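Chapter 4
Faults in Gripping and Holding

Most accidents with gripping machines begin with a small fault that was noticed and left alone. In the case studied in this chapter, a packing arm at the Tarodley works let go of its load 46 times in January before it was taken out of use. Each drop was entered in the log as an operator error. The true cause was a worn finger pad, which had lost its hold on smooth, curved goods.

Students should read Section 2 before attempting the exercises. The terms "slip", "drop" and "crush" are used there in a strict sense and should not be exchanged for one another. The full fault log, compiled by Vasilis Vukčević, is given at the end of the chapter. 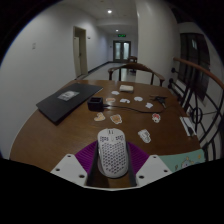 Department of Machine Safety, Nomalia Technical College

4.1 Where the fingers meet the load

A computer mouse has a rounded back and sides that must be held evenly. With one finger to the left and one to the right, the grip depends on both pads being sound. Wear on a single pad will turn the load before it falls, and this turning is the first sign an operator should report.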